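Filed under: Student Projects / Robotics Club Diary

04/04/2023

Writing this on the bus so excuse the spelling. Long one today. Got to Plerkwood late, ate a bagel standing up, door code had changed again, had to text the group to get in.

State of things before today: Brulix (our project, still hate the name, too late, it's on the form) can pick a cup up off a table and put it down on the same table. That's the whole of it. The Floltlow round wants a kitchen task with a tool. Doesn't say which kitchen task. Doesn't say which tool. We argued over that all through the first meeting and I lost, I wanted a spatula. So it's stirring. A stick in a bowl. Fine.

The plan, for when I read this back in September and can't remember why we did any of it – we do the task ourselves, by hand, over and over, everything gets logged, and the arm has to learn from the log. So the whole quality of the thing depends on how boring we can be. Same start, same grip, same finish. I'm bad at this. I get to the tenth go and start doing flourishes.

First hour gone on the log itself. The clock on the hand side and the clock on the controller side don't agree. They agreed last time. Somebody updated something, it wasn't me, I think it wasn't me. You press start and one file begins and then the other begins a bit after, and when you play them side by side the hand arrives at the bowl before it has left. Sort of funny the first time. Fix was to do a hard tap on the table at the start of every run so there's a spike in both files and we can line them up on that. Ugly. Works. Felt like a drummer counting everyone in.

Then the fit check. Gloves run big, all of them, and the fingertips fold over when you pinch something thin. A chopstick is thin. So you go to grip the stick and what you've got is a fistful of glove with a stick somewhere in it. I said tape the fingertips. Vetoed, because tape changes the grip and then the old runs don't match the new runs. OK but the old runs are all cup runs. Nobody is going to mix cup runs in with stirring. Vetoed anyway. Wrote it down here so that I can say I told them.

Also the controller strap. If it's loose, the thing swings around and the numbers go all over. If it's tight my hand goes numb. Settled on tight and short turns, swap every 18 runs. I wanted swaps more often than that. We'll see who complains first next time (me).

Targets on the board when I came in: 53 good runs before we're allowed to train anything at all. Good meaning the stick goes in, does the circles, comes out, doesn't knock the bowl. A knocked bowl is a bad run. A dropped stick is a bad run. Talking is allowed, laughing isn't, laughing shakes the wrist. That rule had to be added.

Afternoon was the real work. Gloves on, at the table.

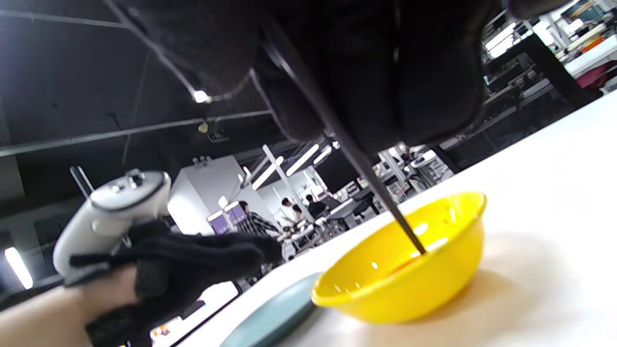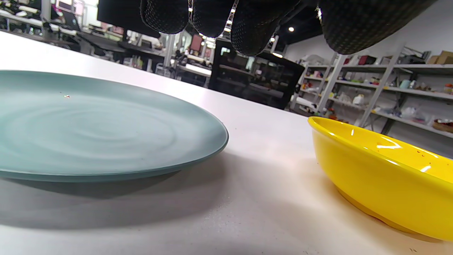
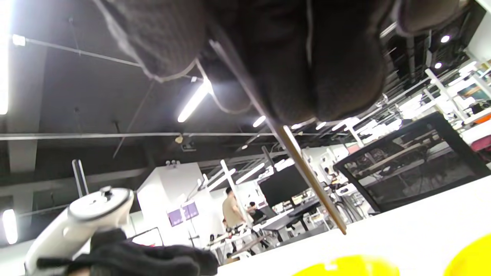

Stirring is a terrible first tool task, came the opinion from the next bench over, because you can't tell from the log whether anything got stirred. You'd only know the stick moved in a circle. Pick something with an end to it. Move a bean from A to B and then at least there's a bean at B.

Annoying. And right, mostly? Thought about it for the rest of the session. My answer at the time was that the rules score the motion and the contact and don't score the soup. Which is true, I looked it up after to be sure, page with the scoring table, motion smoothness and tool contact and no spills. But if the arm can get full marks without stirring then we're building a thing that waves a stick very nicely over a bowl. Don't love that.

Possible fix, putting it here before I lose it: start with two colors in the bowl and film the top, and count it as stirred once you can't see two colors any more. Cheap. Someone has to mix up fresh stuff for every run though, and wash up in between, and the sink is down the corridor. Multiply by the target on the board. Hm. Maybe do it for a handful and not for all of them. Put it in the group chat, got one thumbs up and one skull.

Other notes while I still have them –

The stick angle matters a lot more than I thought. If you hold it steep the wrist does nearly nothing and it's all fingers, and fingers are the part we measure worst. If you lay it over the wrist does the work, and the wrist we measure well. So lay it over. I changed how I hold it halfway through and now half of my runs are one way and half the other. Flagged it in the sheet. Should've written the rule down first, then started. Every time I say this.

The left hand. What is the left hand supposed to be doing? We've never decided. In my runs it just holds the controller and stays out of the way. One of us drifts it in toward the bowl, without noticing, as if to steady it, and then doesn't steady it. I'd do that at home too. But the arm is one arm, there's no second hand coming in to help, so a left hand wandering about in the data is just noise. Agreed it stays low and to the side. Agreed. We'll see.

Shiny bowl is a problem for tracking, I'm nearly sure. The rim catches the ceiling lights and the edge finder grabs the highlight and calls it the rim. You can watch it jump. The plate doesn't do it, plate's dull, the plate gets found every time in the same place. Want to try a matte bowl. Went looking on the Srour site, the lab supply place we're meant to order through, and they'll sell you a beaker in any size on earth and not one plain bowl. Dollar store on the way home then. Keep receipt!! Last time I didn't and ate the cost of the sponges.

File sizes. One of our full runs with everything switched on came to 3,084 frames. For stirring a bowl. That's because I forgot to stop it and went and talked to someone about the bus. But even the sensible ones are heavy and the laptop started wheezing by the end, and copying them across took longer than making them. Need the other drive. Need to find out where the other drive is, it had a green sticker on it and it lived in the drawer and it doesn't live in the drawer now.

Trained nothing, obviously. Did do one sly thing at the end – loaded a few of the lined-up runs and just replayed them straight, no learning, on the little arm, with the bowl pulled out of range so it couldn't hurt anything. It drew circles! Small wobbly egg-shaped ones, but circles, and they leaned to the left in the way mine lean to the left, I do lean to the left, I'd never noticed. Weird feeling, watching your own wrist come out of a motor. Ran it 2 more times only because I liked it. Then the wrist joint started clicking and we shut it off and pretended we hadn't been there.

Clicking is new by the way. Put it in the fault book. Could be the screw that's always the screw. Might be the belt. If it's the belt that's a week gone, the last belt took forever to show up and then it was the wrong width.

Jobs, mine:
– clock thing, a proper fix, not the table tap
– matte bowl (receipt)
– write the stick rule on the board, laid over, and draw it, no one reads words
– redo my steep-grip runs, sigh
– email about the lab being open over the break, ask nicely this time
– find green sticker drive

Jobs, not mine but I bet they turn out mine:
– new fingertips or smaller gloves
– the screw

Asked at pack-up whether we're on track for the Floltlow deadline and got three different answers, none of them yes. The form wants a one page summary and a video as well, and the video is meant to show it working without cuts. Without cuts! We haven't got a thing that works with cuts. I said I'd draft the summary since I've got the diary anyway and can steal from it. So, hello, future me, stealing. Paragraph about the log is useable. Leave out the bagel.

Forearm hurts. Not badly, just that dull thing like after painting a ceiling. Kept making little circles with my hand on the bus and the woman across the aisle moved her bag.

Oh and the bean idea. Went back and asked, on the way out, what they're doing for theirs, expecting beans. They're folding napkins. Cloth ones. Good luck to them, cloth is horrible, but I'd pay to see it. They offered to swap a session, we do a few of their folds and they do some of our stirs, so both lots of data get hands in them that aren't always the same hands. I said yes before asking anybody. Need to bring that up in the chat tonight, gently.

My stop. More tomorrow if the belt's OK.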